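4 min read

Price adjustments on holiday gifts: how do I handle this without making the store mad?

posted by lowtide_shopper

I did most of my gift buying early this year because last December I left it late and paid for rush shipping on nearly everything. Two of the bigger gifts came from Pavano, a countertop mixer for my sister and a carry-on bag for my dad. Both were marked as the holiday price when I bought them. Then the real sale started and both went down again. The mixer dropped enough to pay for another small gift.

The Pavano site has a page about price adjustments. It says they will refund the difference if an item goes down within 7 days of delivery. It doesn't say what happens if the order shipped in separate boxes, and mine did. The bag got here first and is outside the window. The mixer arrived later and is still inside it, but only until tomorrow.
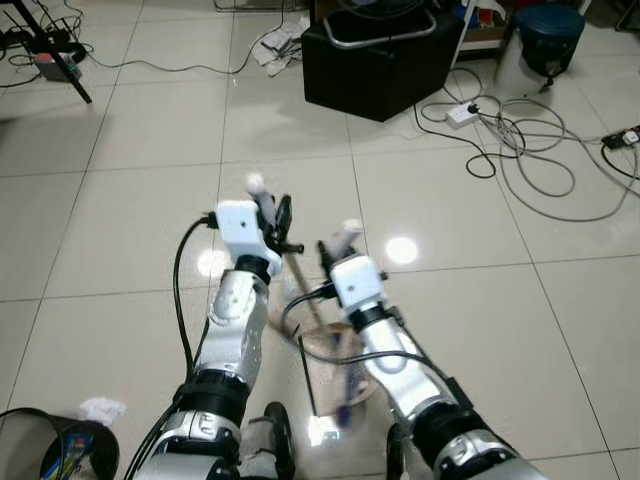

I paid for both on one order with a store gift card and my own credit card. The gift card had been a present and I used it up, then threw it away. I have the order email and both packing slips.

What I want to know:

Does the window go by the order or by each box? Should I ask for both at once, or just ask for the mixer and leave the bag alone? Will they want the gift card back to put money on it? And if they say no, is it rude to return the mixer and buy it again at the lower price? I know people do it. I have never done it and I don't want my account flagged before I finish my shopping.

I also bought a set of mugs from Getell, but those were final sale, so I am not counting on anything there.

plainreceipt

I worked the service desk at a department store in Bronville for three holiday seasons. Not Pavano, so check what I say against their page, but most stores run this in a similar way.

The window nearly always goes by item. The system looks at the delivery date on each line of the order. So your mixer is fine and your bag isn't, at least according to the computer. Ask tonight. Don't wait for tomorrow, because some systems close the day in a different time zone and you could lose it at nine in the evening.

Use chat if they have it. Phone lines in December are very slow, and with chat you get a copy of the conversation. Have the order number, the delivery date, and the current price ready and put all of it in your first message. Something like: "I would like a price adjustment on one item in this order. It was delivered on this date and is now selling for this amount." That saves them asking.

Do the mixer first and get a yes. Then ask about the bag in the same chat. Agents can often make an exception when an order is split, since you placed it all at once and didn't choose how it shipped. We were allowed to go a few days past the window on our own say. After that it needed a manager. If the agent says no on the bag, say thanks and leave it.

About the gift card: on a split payment, the refund usually goes to the credit card first up to what you charged there. If part of it has to go back to a gift card, they issue a new number by email. Throwing the old one away is not a big problem as long as you have the order email. For next year, keep used cards in an envelope until the return period is over.

Also take a screenshot of the sale price right now, with the size and color showing. Sale prices change overnight and an agent can only match what they can see. If the mixer comes in several colors, make sure yours is one of the ones on sale. That was the most common reason we had to turn people down. The red one would be marked down and they had bought the gray.

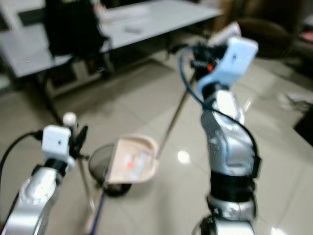
mosswood22 wrote that the return and rebuy method works, but that it went badly with a blender from the same store. The second one sold out while the first was still on its way back, and the gift ended up being a card with a printed photo in it. The advice was to buy the second one first, at the sale price, and send back the unopened one once the new box is in the house. It means having both charges on the card for a while. Also check whether return shipping is free, because on something heavy like a mixer it can eat up most of what you save.

Not rude, in mosswood22's opinion. Stores set the return rules and know people use them.

yellowcart

just call them. i got money back from Yagi one time and it took 2 minutes. never tried Pavano. they might say no but then you are in the same place as before

lowtide_shopper

Thank you all. I did the chat tonight. They gave me the difference on the mixer with no trouble, all of it to the credit card. My color was on sale, and I did check first.

For the bag, the agent said the window had passed and offered a code for free shipping on my next order. I took it. I still need slippers for my mother-in-law, so it will get used. The chat copy came by email a few minutes later and I put it in the same folder as the packing slips.

plainreceipt

Good result. Look at the fine print on that code before you order the slippers. Those often expire before the end of the month, and some of them won't work on clearance items.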